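Nygård Family Learning Program
Progress report to the Zusari Fund, second reporting period

1. Summary

The program is running on schedule and within budget. Evening sessions began in September and continued until the December break. Enrollment is higher than we planned for, mainly on the Brekach side of town, where the school bus stops close to the door. One item, the parent handbook, is late.

2. Attendance

We had planned for 45 children over the period and passed that number in October. Attendance dipped in November when the flu went through both schools, then came back. Parents stayed for the reading hour more often than last spring. Several asked for a later start, so from January the doors will open at 5:30 p.m.

3. Reading and homework help

Children in the lower grades read aloud in pairs and take a book home. The older group uses the time mostly for math homework. We bought a second set of readers in October – the first set was wearing out at the spine. Book returns are good but slow, and we have stopped sending reminder notes home because they made no difference.

4. Handbook

The Lernik translation is finished. The English text still needs a final read by Sixten Lindqvist, who has been covering two jobs since the fall. We now expect to print in February. The printer's quote of 2000 is unchanged and holds through March.

5. Spending

Spending on books and supplies came to 2106 for the period. Snacks cost more than planned and room heating cost less. We are not asking to move money between budget lines. Receipts are filed by month and can be sent on request.

6. Rooms and supplies

The rooms are in good order. The cupboard lock has been replaced, and supplies will be sorted again before January.

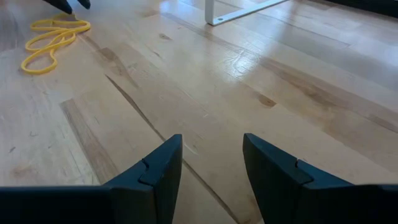
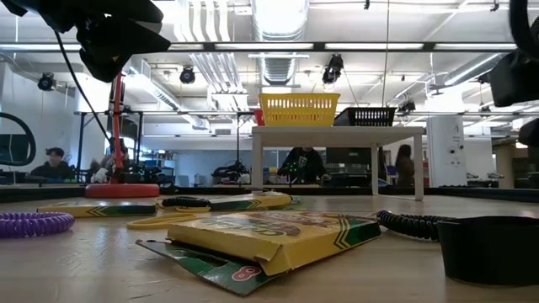 Crayon boxes on the tabletop.

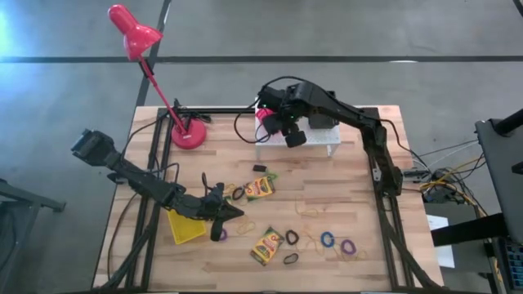

7. Next period

We will open the later session, print the handbook and hold 3 open evenings for new families. Dates will be sent to the fund once both schools have confirmed their spring calendars.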